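Print this page | E-mail this page

Collecting Demonstrations in Simulation: Notes for the Third Practical

These notes belong to the practical with the simulated kitchen. Please read them before you book a place at the Ronimley machines. Oldřich Ďurica has written the part on naming of files, which you receive separately.

1. What we collect

A policy which learns by imitation can know only what is inside its examples. In this course an example is called an episode. It contains the pictures from the cameras, the joint positions of the arm, the state of the gripper, and one sentence of instruction. The full set for the course, which we call Wolis, should have 3,000 episodes when all groups have finished. From these we use 2,000 for training. The remaining ones are kept for testing and for the exercise on bad data.

Each episode is one task with a small item of food and the shelves of a cabinet. The simulator chooses the items and their places before you start. Do not restart it until you get an easy arrangement. If you do this, the easy arrangements will be too many in the set, and the policy will be weak exactly where we want to examine it. 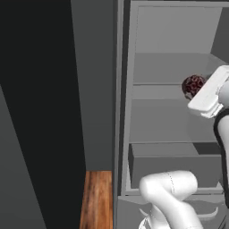

The approach to the item is the part where students differ the most. Some go straight to the object in one movement, others stop in front of the shelf and correct the height first. Both are permitted, but choose one way and stay with it during your session. When two operators solve the same situation in opposite ways, a simple network will try to learn the average of them, and the average can be a path through the shelf board.

Move at a steady speed. Long pauses are harmful, as the policy learns also the pause. If you need to think, stop the recording and discard the episode.

2. The cameras

Every episode is recorded by several views at the same time. The outside views show where the arm is in relation to the cabinet. They are good for planning the large movement, but the arm can stand in front of the thing you want to see.

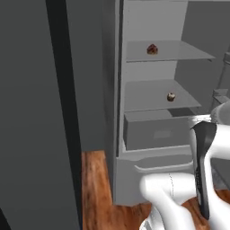 Before you press record, check three points:

- the instruction names an item which is really present on a shelf
- all views are updating
- the gripper state in the log changes when you open and close the fingers

The last point was missed in April by one group, and 513 episodes had to be removed. The arm movements in them were good, yet the gripper column had the same value from beginning to end.

3. The view near the fingers

The view from the gripper gives the detail that the outside views do not have. It is also more difficult to read. A large part of it can be taken by a near surface, and small turns of the wrist change the whole content. For this reason we never train on this view alone. In the exercise you will train the Tapia baseline once with all views and once without the gripper view, and compare the number of successful grasps.

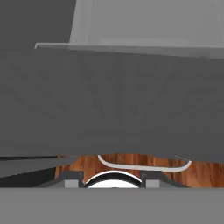 Fulgencio Cisneros would add that failed grasps should not all be thrown away. In his opinion, an episode where the operator misses, opens the fingers and tries again teaches the policy how to recover, and a set made of perfect attempts only will leave it helpless after the first small error. I agree with him in part. Keep such an episode if the second attempt succeeds, and write "retry" in the notes field. If you need more than two attempts, discard it.

4. What to hand in

Hand in your episodes, the session log, and one page of text. On the page, explain which way of approach you have chosen and how many episodes you discarded, with the cause for each one.

Comments (3)

Gumik: Is the limit of two attempts also valid when the item falls from the shelf?

Course author: If it falls, discard the episode. The reset does not put it back in the same place.

Gumik: Thank you. Then please mention it in section 3, our group kept several of these.

Last updated: April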